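Sorting at the Source: Recycling Habits in Starnero Hall

Final project report, Introduction to Environmental Studies
Spring term

1. Background

Starnero Hall is the largest residence building on our campus and houses 688 students. Each floor has a trash room with one gray can for landfill and one blue can for mixed recycling. The blue cans are emptied into a dumpster behind the building, and the town of Grumel picks up the dumpster and takes it to the transfer station on the east side.

A load can be rejected if it has too much food or trash mixed in. The housing office told us this had happened several times during the fall but did not have a written record of it. We wanted to find out what students were putting in the wrong can and whether clearer signs would help.

Our research questions were:

What items are most often placed in the wrong can?
Do residents know the Grumel rules?
Does changing the signs change what ends up in the cans?

2. Methods

The project had a survey and a sorting study. The survey was on paper and was left in the lobby and the laundry room through most of February. It asked where the person would put a list of common items, where they grew up, and whether they had read the sign in their trash room. We got 161 surveys back that were complete enough to use. A few more were turned in with only the first page filled out, and we left those out.

For the sorting study we picked 2 floors that were close in size and had the same layout. One kept the old signs, which are text only. The other got new signs with drawings of each item and a short list of what does not belong. We took a bag from the blue can on each floor in the evening, before the cleaning crew came through, and sorted it by hand on a tarp in the basement. Everything was weighed on a kitchen scale. The scale only goes up to 2,000 grams, so heavy bags were weighed in parts and added up afterward.

We wore gloves and washed up after each session. Broken glass was set aside and not sorted further.

3. Survey results

Most people knew that cardboard and aluminum cans go in recycling. The trouble was with items that look like they should be recyclable. Paper coffee cups were the most common mistake, and pizza boxes with grease on them came next. Grumel does not take either one. Plastic bags were also a problem. Many residents said they tied their recycling up in a bag and dropped the whole thing in the can, which the transfer station does not allow.

Students from out of state did somewhat worse than students from nearby, but the gap was smaller than we expected. Several wrote in the margin that their hometown takes coffee cups. People who said they had read the sign did better than people who had not, though we can't say the sign was the reason. Someone who reads signs may also be someone who already cares about recycling.

4. Sorting results

The floor with the new signs had less food and fewer plastic bags in the blue can by the end of the study. Coffee cups did not change much on either floor. We think this is partly because of the coffee cart in the Zeng Building next door. Its cups have a recycling symbol printed near the bottom, and a resident looking at the cup will probably believe the cup over the sign.

Midterms had a bigger effect than we planned for. Both floors had a lot more takeout containers that week, and the new-sign floor briefly looked as bad as the other one.

5. Problems with the study

We only studied one building. The bags were taken in the evening, so anything thrown away overnight was missed on some days. The scale was also moved between sessions and we did not always zero it the same way, so small differences in weight should not be taken too seriously. Some residents knew what we were doing and may have been more careful than usual.

We had hoped to use Umero, the campus sustainability app, to send out reminders and compare those with the signs. The request was not approved in time.

6. Recommendations

The new signs should go up on every floor. They are cheap to print and the drawings are easy to change if the town changes its rules. Coffee cups should be shown at the top of the landfill list in large type. Housing should also put a small container for liquids next to each blue can, because half-full drinks ruined more paper than anything else we found. 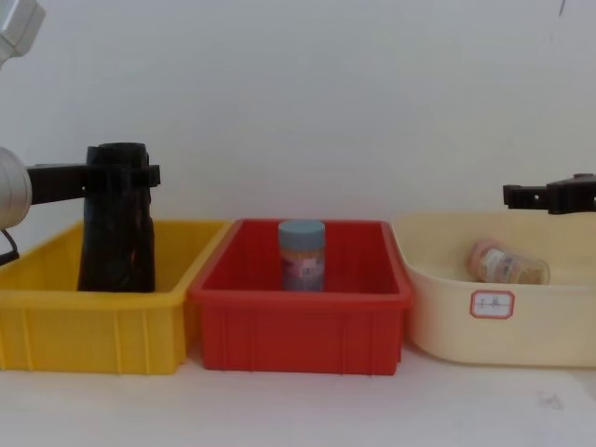 Last, the rules should be part of the move-in packet. Residents set up their rooms in the first few days, and whatever they do with their trash that week is likely to be what they do all year. A later group could repeat the sorting in the fall, starting at move-in, and include the Zeng Building.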